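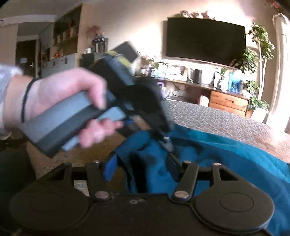
Last changed: November

When people argue about why a board game costs more than it used to, they talk about plastic and shipping. I think the rulebook deserves more of the blame. Driveck is a good game for 2 to 5 players, and I have owned it long enough to say that I like it. It also has 476 cards, many of which exist to correct other cards.

Florian Koller argued on his Plotusora page that a thick rulebook shows respect for the player. I disagree. A rule that comes up once in 12 sessions still has to be read, taught and remembered in all of them. Somebody at the table pays for it every time.

Compare Leitner, an older design from the same publisher. The rules fit on one sheet. My group has had more arguments about strategy in Leitner than in anything else we own — and hardly any about what a word on a card means.

I would like designers to cut a rule for each one they add after the first printing. The Hostatholm expansion went the other way, with a second booklet that overrides parts of the first. We played it twice and went back to the base box.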